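Lestton Barow 134 Portable Cinema Screen
Fixed-frame front projection screen for film societies, festivals and temporary screening rooms

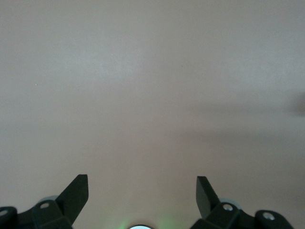

Matte surface, beige-gray, with a soft diagonal shadow at right.

Overview

The Barow 134 is a folding-frame projection screen with a 134-inch diagonal viewing area. It is supplied as a complete set with frame, legs, fabric, braces and transport case. The fabric attaches to the frame with snaps and is tensioned evenly on all sides. The frame can be assembled by two people and needs no tools.

The screen is designed for feature-length programs in rooms where the light can be controlled. It is not recommended for daylight use. Customers who need a picture in a partly lit hall should look at the Gerkitz gray fabric, sold separately, which fits the same frame.

Specifications

Model: Barow 134
Type: folding frame, front projection
Diagonal: 134 inches
Format: widescreen
Fabric: matte white, black backed
Border: black, light absorbing
Legs: 2, adjustable height
Height positions: 6
Rear braces: 4
Case: hard shell with wheels

Aspect ratio and masking

Many features released for theaters are wider than the native shape of the screen. When these are shown at full width, unused fabric remains above and below the picture. It picks up stray light from the projector and lowers the apparent contrast of dark scenes.

The optional Ghauri masking set covers the unused area with black panels that attach to the frame by magnet. Panels are supplied for scope and flat presentation. Older titles in the squarer Academy shape require the side panels, which are a separate item. Changing from one format to another between films in a double bill does not require taking down the frame.

Masking panels from the earlier Ghauri series have a different magnet spacing and do not fit the Barow 134.

Setup

Unfold the frame face up on a clean floor and lock each hinge. Snap the fabric on at the corners first, then work toward the middle of each side. Attach the legs while the frame is still flat. Raise the screen, set the height, and fit all four rear braces before leaving it unattended.

Creases from storage normally relax under tension. Do not iron the fabric or apply steam. If the screen is in use for several days, check the snaps along the bottom edge daily.

Sound

The standard fabric is not perforated. Place the center speaker below the screen and angle it toward the middle row of seats. For installations where dialogue must come from behind the picture, a perforated version is made to order. Orders for perforated fabric cannot be canceled once cutting has begun.

Care

Remove dust with a soft, dry brush. Marks can be treated with a damp cloth and mild soap, worked lightly in one direction. Solvents, abrasive pads and adhesive tape will damage the coating. Fold the fabric with the viewing side in, and let it dry fully before it goes back in the case.

Included

Frame with locking hinges
Matte white fabric
Legs and rear braces
Spare snaps
Fabric bag
Transport case
Printed setup guide

Warranty and parts

The frame is covered for six years and the fabric for two. The warranty does not cover outdoor use. Legs, braces, hinges and snaps can be ordered individually. Quote the serial number on the inside of the lower frame rail.

Contact

Sales and rental: Aparecida Sampaio
Technical questions and replacement fabric: Asif Khokhar

Page revised March 26, 2020. Replaces the January data sheet.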